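4.2 Names for colors between red and brown

The border between red and brown gave us more trouble than any other part of the color list. In the card task, most speakers agreed quickly on blue, green, and yellow, and they answered these cards almost without stopping. When the dark warm cards came, the answers became slower and longer. Many people gave two words joined together, and some of them asked if it was allowed to say "brick" or "wine" or the name of a wood. We always accepted such answers and wrote them down as they were said.

The whole material has 2000 answers, collected in Goketthorpe in June. Of these, nearly 700 belong to the dark warm cards, which we discuss in this section. Answers from the first practice round were removed before the coding. Lucero Bermúdez and Sang Võ coded the rest separately and then compared their lists. Where they did not agree, the answer went to a third coder, Cristian Sánchez, who did not see the two earlier codes.

We used three groups for the coding. The first group holds plain color words, such as "red" and "brown." The second holds compounds, such as "reddish brown" and "brown-red." The third holds words taken from things: rust, brick, chestnut, liver, old blood. Mamani and Inga put the compounds together with the plain words in their earlier study of house paint. We kept them apart, as the order of the two parts seems to carry meaning for our speakers. A person who says "reddish brown" will often accept "brown" when asked for one word only. A person who says "brown-red" will accept it much less often, and several speakers refused it clearly.

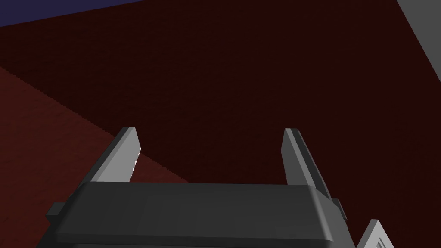
Figure 3. Computer-rendered view with a dark reddish-brown surface behind an open, dark gray gripper.

The area of the color also has an effect on the name. On a small card, a dark warm color is easily called brown. When the same color covers a wide area, the red part becomes more important to the speaker, and words like "brick" appear. This was noted already by the shop staff at Quintero, where part of the interviews were made. Customers there choose from small paper strips and later complain that the wall is "too red," although the paint is correct. The Truvetti strips, which are larger, bring fewer of these complaints according to the same staff, but we could not check this with sales records.

A neighboring gray or black has a different effect. Speakers who saw a dark warm card beside a gray one used the word "red" more freely than those who saw it beside an orange one. We think this is simple contrast -- the warm color has no rival next to it -- and we do not claim that it changes the meaning of the words. It does mean that the order of cards must be reported in full, and the order lists are given in Appendix B.

Age played a smaller part than we expected. Older speakers used more words from the third group, especially names of woods and soils, and a few of them had learned these words at work. One retired furniture finisher gave 5 different names to cards which the younger speakers all called brown. He could repeat the same names in the same order after the lunch break. Such stable private vocabularies are interesting, but they are rare in our material, and we did not treat them as a separate group in the counts.

The lighting of the room remains a weak point. The Grutel lamps were set to the same level for each session, but daylight came in from the side door in the late afternoon, and the last speakers of the day may have seen the cards a little warmer than the first ones. We marked these sessions in the table. Taking them out makes the share of "brown" slightly higher and leaves the order of the three groups as it was.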